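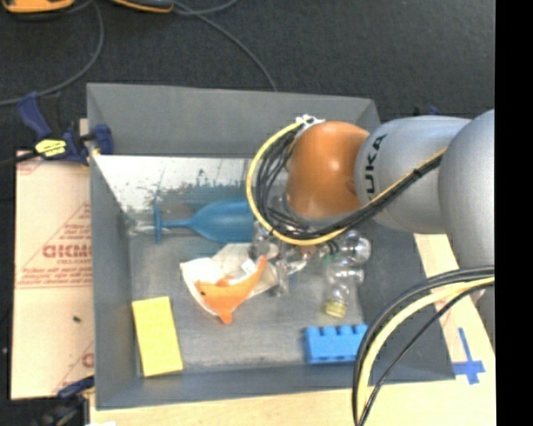

November, 9:40 am

Serve-receive tracking, Witley women's indoor. Reran the Posden away match with the new contact labels. 3,166 touches in the file now, 600 of them passes off float serves.

Gerlach export still drops the second touch when the setter tips. Fixed two sets by hand – the rest can wait.

- Libero pass rating up against Lutance, down against Posden
- rotation 2 loses the most points on serve, same as last month
- zone 5 labels look wrong in set three, check against video

Need the attack files before the next run. Old court template stays in use until then.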